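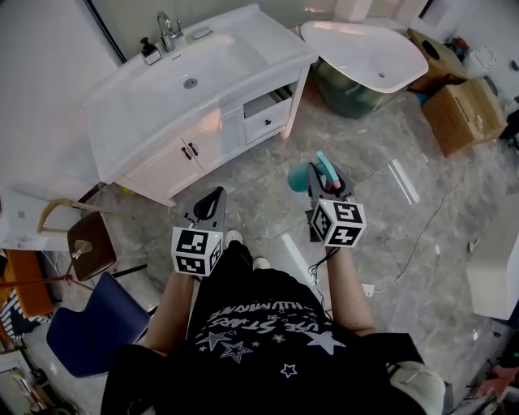 How do I apply for a resident's parking permit?
Applications are made through the Broltness Parking Office, online or by post. Please provide proof of address and the vehicle's registration document.

How long does a permit take to arrive?
Permits are issued within 10 working days. Postal applications received without proof of address are returned unprocessed.

How many permits may a household hold?
Each household may hold up to 2. Visitor vouchers are applied for separately.

May I park in Drutano Road with a Zone B permit?
No. Drutano Road has been part of Zone C since February 2018 -- existing Zone B permits are not valid there.

Whom should I contact about a refused application?
Please write to Fatemeh Ghaffari, Permits Manager, quoting your application number.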